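Ticket 2818
Product: Drilen label printer, firmware branch 2
Site: Conell, garment returns desk
Opened: May 2023
Status: Resolved, monitoring

Summary
Printer drops off the network after an idle period. Jobs sent from the Pavard order system stay in the queue with status "sent" and never print. Power cycling the printer clears the fault until the next idle period.

Initial report
Customer states that the first return label of the morning fails on most days. Later labels print normally as long as the desk is busy. The fault also shows up after lunch. No error on the printer display. Link light on the network port stays green during the fault.

Environment
Printer is wired to an unmanaged Van Hecke switch under the desk. Address was assigned by DHCP. The Pavard print service runs on a separate machine in the same subnet and holds the printer by IP address, not by hostname. Label stock is the standard roll used for shirts and other folded goods.
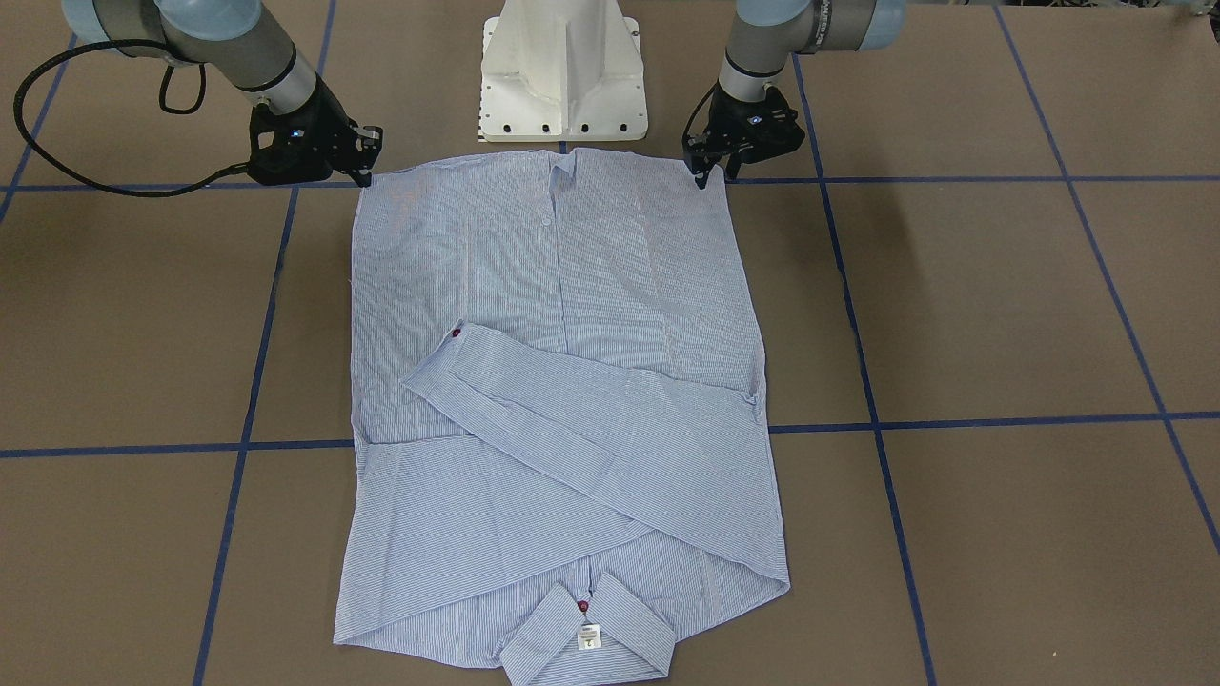
Step 1 - Cable and port
Swapped the patch cable and moved the printer to another port on the switch. Fault came back the next morning. Old cable tested good and was put back.

Step 2 - Address
Checked the DHCP lease table. The printer kept the same address before and after the fault, so a changed address is ruled out. Set a reservation anyway. No change in behavior.

Step 3 - Ping during fault
Customer ran a continuous ping from the print service machine while the printer sat idle. Replies were normal, then stopped. The web page of the printer also stopped loading at that point. Pressing the feed button on the front panel brought the replies back at once, and the held jobs printed in order.

Step 4 - Sleep settings
The front panel showed sleep mode as "off". The configuration dump showed it as enabled with a timer of 400 seconds. The panel value and the stored value did not match. Toggling the setting on the panel changed the display only.
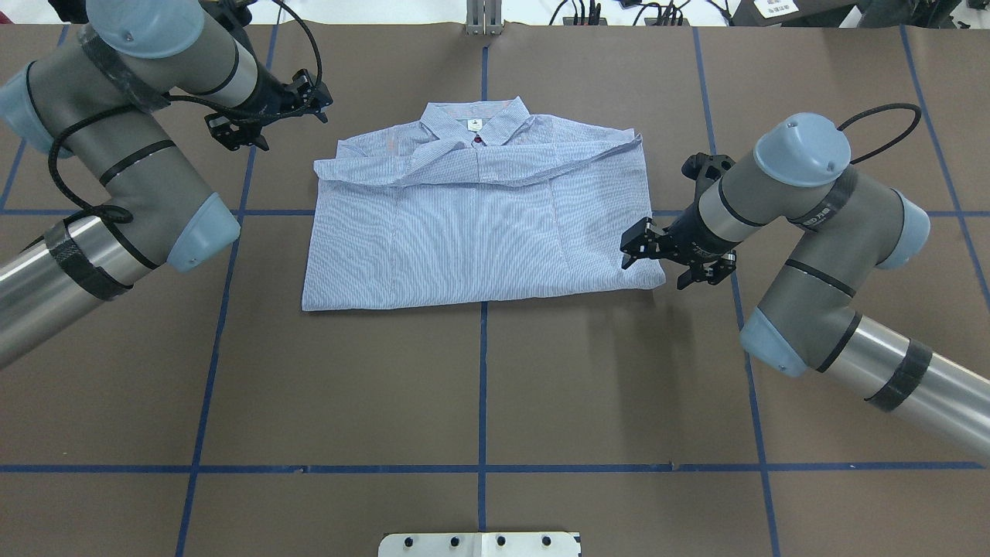
Step 5 - Writing the value directly
Sent the sleep-disable command over USB, saved the configuration, and restarted. A new dump showed the timer as 0. Left the printer idle over lunch. Ping replies continued and the next label printed on the first attempt.

Step 6 - Load test
Queued 100 labels from Pavard with the printer coming out of an idle period. All printed, no duplicates. Queue cleared normally.

Cause
The panel menu on this firmware branch does not write the sleep setting to stored memory. With the timer active, the network interface powers down and does not wake on incoming traffic. The link light is not a reliable sign that the interface is up.

Workaround for other sites
Connect by USB, send the disable command, save, restart, then confirm with a configuration dump. Do not rely on the panel. A factory reset turns the timer back on - repeat the procedure after any reset.

Open items
Firmware defect reported to Drilen. Fix is planned for the October release. Customer will keep the current firmware until then and reopen this ticket if a morning label fails.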